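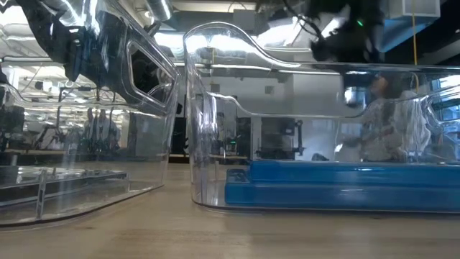

透明收纳盒到底怎么用才不显乱?一个盒子一类东西,还是里面再分小格?

发在:收纳与整理

各位好,潜水挺久了,第一次发帖,写得啰嗦请多包涵。

事情是这样的,我上个月下决心把书房和玄关那一堆零碎收拾了。之前用的是带盖的布盒子,灰色的,摆在架子上很好看,问题是我这个人记性差,盖子一盖就等于东西没了。剪刀买过三把,卷尺买过两把,最后全在同一个布盒子里找到,叠在一块儿,像开会一样。所以这次我一狠心换成透明的,就是那种敞口、圆角、侧面挖了一个提手孔的塑料盒。心想这回总看得见了吧!

看是看见了,可是也太看得见了……

现在的情况:两只盒子并排放在浅色木桌上,一只我还没想好装什么,空着;另一只里面平放了一个蓝色的长条形的东西,很亮的那种蓝。我本来打算两只都推到架子上去,结果越看越拿不定主意,就一直放在桌上了。蓝色隔着透明的盒壁特别跳,家里人路过都要问一句那是什么。

我想问的有这么几件事,想到哪儿写到哪儿:

一是敞口的透明盒,里面是直接放东西,还是再套小盒子?我试过直接放,电池、胶带、便签、充电头混在一起,拉出来的时候哗啦一声全滑到一头去了。套小盒子倒是整齐,可是小盒子和大盒子的尺寸老是对不上,旁边总要空出一条缝,那条缝里最后一定会掉进去一支笔。

二是颜色。网上的图都是白的、透明的、米色的,我要是把里面的东西也都换成白色小盒,那得花不少钱,而且我又要看不见里面是什么了,等于绕一圈回到布盒子。有没有人是彩色混着用、看着也不闹心的?

三是提手孔。我一开始觉得有孔方便,手一勾就出来了,用了几天发现灰也从那儿进去,小东西侧着放还会从孔里探头。你们是孔朝外还是朝里?朝里的话拿的时候又要抠半天,我那个架子上下间距只比盒子高一点点,手伸不进去。

四是划痕。才用了没多久,盒底已经有细细的一道一道了,对着光很明显。是我擦的方法不对吗?我是拿厨房那种百洁布擦的(写到这儿我好像知道答案了)。

另外再问一句,架子是那种一格一格的,格子宽度报的是600毫米,我原来的想法是横着放两只,量完发现盒口比盒底宽,按盒底算刚好,按盒口算就塞不进去。这个是我自己蠢,买之前只看了底部尺寸。要不要退掉换小一号的,还是竖着放一只算了?竖着放旁边又浪费一大块,心疼。

预算有限,房子是租的,不能打孔不能贴墙,其他都好商量。先谢谢了!

(补充一下,有人私信问牌子:盒子是在 Brovari 的网店拍的,没有什么系列名,就叫敞口收纳盒。架子是上一任租客留下来的,不知道哪家的。)

Nodadham阳台党

哎呀这个我太有发言权了,我家从厨房到阳台全是这种敞口透明盒,前前后后折腾了快两年,踩的坑够写一本书的。我按你的顺序说,有些是我自己的习惯,不一定对。

直接放还是套小盒,我的办法是看东西会不会滚。会滚的、比一根手指短的,一律套小盒;不会滚的、大件的,直接放。电池绝对要套,不光是乱,散着跟回形针钥匙什么的混一起本身也不安全。充电头我是一个头配一根线,线绕好用魔术贴一扎,直接立着放,立着!不要躺着,躺着一拉就滑。胶带也是立着放,一卷挨一卷,跟唱片似的,想要哪卷抽哪卷。

至于那条缝,别跟它较劲。我以前也非要严丝合缝,拿着尺子在 Stivumbridge 那家杂货仓库里蹲着量,店员来问了我好几次要不要帮忙。后来想通了,缝就留在靠后的那一边,塞一块叠起来的抹布或者一卷备用垃圾袋进去,小盒子就不晃了,抹布和垃圾袋也有地方待着。你那支笔以后掉不进去了。

颜色这件事我跟你想的不太一样。我觉得一只透明盒里有一个亮颜色的东西反而好找!我家工具那只里面是橙色的,药品那只是绿的,针线是粉的,晚上灯都不用开全,眯着眼也能摸对。闹心的是一只盒子里五六种颜色碎碎地混着。所以你那个蓝色的,要是我就让它留着,这只盒子以后就叫"蓝的那只",家里人问就说在蓝的那只里。别再往里放红的黄的就行。真嫌它跳,把这只放到架子下面几格,视线不常扫到的地方,舒服很多。

提手孔我是朝外的,灰肯定会进,说不进灰的都是不开窗的。两个星期拿出来抖一抖,顺便把不该在里面的东西请出去,我觉得这反倒是好事,带盖的盒子我能半年不打开。探头的问题嘛,靠孔那一侧放大件,把孔挡住一半,小件放后面。你说间距小手伸不进去,那就更要朝外了,朝里你是在给自己找罪受。

然后我还想多说一点你没问的:空着的那只,不要急着装!我刚开始的时候见到空盒子就难受,非得给它填满,最后填进去的全是说不清楚为什么要留着的东西(旧说明书、断了的耳机、一袋不知道哪个柜子上拆下来的螺丝)。现在我家固定留一只空的放在桌边,当中转站。进门口袋里掏出来的、沙发缝里抠出来的、不知道往哪儿放的,统统先扔进去,周末花十几分钟归位。就因为它透明,堆多了自己看着都不好意思,反倒会去收。你试试看,我觉得比你想半天装什么要强。

标签的话我也说一嘴,透明盒我还是贴的,贴在孔的下面,用和纸胶带拿油性笔写,撕下来不留胶。千万别用那种超市价签似的贴纸,我撕过一次,指甲都抠劈了,最后是用食用油泡着才弄干净。字写大一点,写人话,比如"修东西的"、"寄快递的",不要写"五金"、"文具",我妈来住的时候根本不知道胶水算五金还是算文具,每次都要喊我。

半桶水木匠

楼上说得挺全了,我只补尺寸和划痕。

格子净宽要自己量,别信报的数。板子有厚度,有的家报的是外宽。我自己那个架子也是标600,拿尺一量里面净宽只有554,差出来的全是板子和一点边。所以你先拿卷尺(你不是有两把吗哈哈)量里面,量前面、后面两处,旧架子常常是歪的,前后能差好几毫米,按小的那个算。

盒子要量最宽的地方,一般就是盒口的卷边。这种敞口盒为了能叠起来运输,多半是上大下小,网店又喜欢报底部尺寸,你不是第一个中招的。两只盒口加起来,再留大约16毫米的余量,能满足就横放两只,满足不了就别硬塞。我硬塞过,塑料有弹性,塞是塞得进去,拉的时候两只一起出来,第二只直接翻在脚面上。

塞不下也不用急着退。两个办法:一是一前一后错开放,看你架子够不够深,后面那只放换季的东西,不常拿;二是一格放一只,旁边剩的那一窄条竖着插文件夹、折叠购物袋、熨衣板套这类扁的东西,挺合适,不算浪费。要退的话趁早,别等划花了再退,人家不认。

划痕:百洁布肯定不行,绿的那面跟砂纸差不多。用软的棉布或者眼镜布那种,温水加一滴洗洁精,擦之前先冲一遍,把灰冲掉,不然灰也会拉道子。酒精慎用,有的透明塑料碰了会发白,甚至起很细的裂纹,我有一只装螺丝的就是这么废的。已经划了的盒底救不回来了,垫一张东西盖住就好,剪一块抽屉防滑垫,薄的那种,颜色随你。垫了以后小东西也不太滑,你说的哗啦一声能好不少。

静电也提一句。冬天塑料盒特别吸灰,干布越擦越吸,最后一遍用微微潮的布,擦完晾着,不要拿干布去蹭。

Sikder

我来唱个反调,我用了一阵子透明的又换回不透明的了。

我家架子正对着沙发,坐下来一抬头就是电线和药盒,再整齐也觉得累。后来我折中了一下:只在盒子朝外的那一面,从里面衬一张白卡纸,挡住下面一大半,上面露一条。拉出来还是能从上面看见全部,坐在沙发上就只看到一排白的。7只盒子我一个下午就剪完了,卡纸是小孩手工剩下的,没花钱。有提手孔的那面要把卡纸剪矮一点,到孔的下沿为止,别把孔堵了。

你家要是架子在玄关,路过就走,那透明的完全没问题。书房看你坐着的时候脸朝哪边。

还有就是别一次买太多,先用两只过一个月再说。

提问的人回来了

谢谢三位,看得我连连点头,尤其是"像唱片一样立着放",晚上回来就把胶带全立起来了,真的舒服。

汇报一下进度:架子里面重新量了,前面和后面果然不一样宽,后面窄一点。横放两只是没戏了,我选一格放一只,旁边插购物袋,反正我家购物袋多得能开店。空的那只听劝,先不装,当中转站用。百洁布已经没收去刷锅了。

蓝色的那个我也决定留着,家里人现在已经管它叫"蓝盒子"了,虽然盒子明明是透明的,随他们吧。

还有个小问题顺便问下:防滑垫那种薄的,买卷装自己剪好,还是有现成裁好的?我剪东西从来剪不直。

半桶水木匠

卷装。盒底圆角的,现成的方片放进去四个角会翘起来,还是得剪。先拿旧报纸铺进盒底,沿着边用指甲压一圈印子,剪下来当纸样,照着剪垫子,四边都收进去一点点,歪了也看不出来。剪刀用大的,一刀推到底,别一下一下地咬。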